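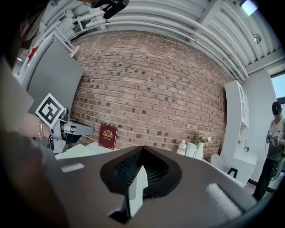

I've wanted a brick wall in a room for as long as I've been old enough to pay for rooms, and now that I've lived near one for a while I have complaints.

Let me start with the dust. Brick sheds. The people who write about exposed brick for a living like to talk about warmth and character, and I have yet to read one of them on the subject of the fine reddish grit that collects along the baseboard. I vacuum it up and a few days later there it is again. The man at the paint store said a clear sealer would take care of it. He said the same about the bathroom grout in our last place, so you can guess how much weight I put on that. I bought the can anyway. It's still in the closet with the lid on.

Then there's the matter of hanging things. My sister-in-law, Kerstin Lammers, believes you can hang anything on brick with those little spring clips that grip the top and bottom of a single brick. She mailed me a pack of 12. Maybe they work on her wall, where the mortar is set back far enough for the clip to bite. On ours the mortar sits nearly flush in most spots, and I got exactly two to hold. The rest slid off or never went on in the first place. I've read that you should drill into the mortar instead of the brick, and I've also read the opposite, both from people who sounded very sure of themselves. I tried the mortar, low down in a corner where a mistake could hide behind a plant. The hole came out bigger than the bit and the anchor spun around in it. There's a plant there now.

What I really wanted to write about, though, is the cabinet question, which has been going on since June.

The plan was for one tall storage cabinet to stand against the brick. I'd priced the Skovside one at $461, which seemed steep for what is basically a box with doors on it, and Hyun-seo Ji down the hall told me to hold out for something secondhand. She may be right. She usually is about furniture, though she also talked me into a rug that curls. But I'd gotten stuck on that one by then, mostly on account of the height. It's 72 inches, and that would leave a decent strip of brick showing above it.

My doubt is whether you should put a cabinet in front of brick at all. You pay extra for the wall (and we do, the landlord made sure to point it out) and then you cover it up with a big flat thing. The decorating sites say to "let the brick breathe." I don't know what that means. If it means leaving a gap, then I've got a gap, and the gap collects grit. If it means owning less stuff, I'd like to know where those people keep their winter coats.

For comparison, I got a quote from a place called Flodwood for built-ins, wall to wall, with the back left open so you could still see brick between the shelves. The number was $1,781. I asked if that included installing them and there was a pause on the phone — long enough that I stopped taking notes. They'd also want to anchor it into the mortar, and see above for how I feel about the mortar.

So for now it's bins and one borrowed shelf, and I've moved the lamp twice. I will give the wall this much: in the late afternoon it looks very good. The light comes in low and every brick gets its own little shadow, and for a while I stop thinking about storage. Then I walk across the floor in socks and pick up the grit.

If anyone has sealed old brick and didn't end up with a shiny wall, please tell me what you used and how long ago you did it. I'm less interested in how it looked the next day. I'd also take advice on anchors, as long as you've hung something heavier than a calendar on them.

I'm measuring the long side again this weekend. I wrote the last numbers on the back of a receipt and I don't trust my sevens.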